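Stop hiding the snacks

2022-08-21 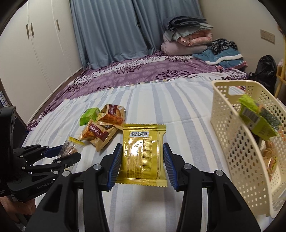 Snacks belong out in the open. My aunt in Duslow kept hers in a locked tin on top of the wardrobe, and all four of us cousins grew up able to pick a lock and not much else. So now I do it the other way. Everything gets tipped out on the bed first, sorted where I can see it - the yellow packet with its back panel full of tiny print, the pastry ones with the maroon labels, the little green one - and then it goes in a tall basket by the door. Kids can reach it. So can I, sadly.

Iddrisu Ansah wrote on his Madudcombe page last week that open baskets teach greed. He wants a cupboard, a list, 8 o'clock cutoff. Fine for him. I tried the list. Lasted 10 days and most of that was arguing over who ticked what.

What does happen with a basket: a bad first week. Wrappers everywhere, dinner ignored, somebody sick. Second week they slow down. By the third mine were leaving the pastries and asking for mangoes, wich I had not planned for and which cost more.

And sort on the bed, not the kitchen counter. Counter is never clear. A striped sheet shakes clean in ten seconds, crumbs out the window, done.

Naa Nutsugah says I'll change my tune when mine are 14. Maybe. She still locks hers up and her boys still eat at my house.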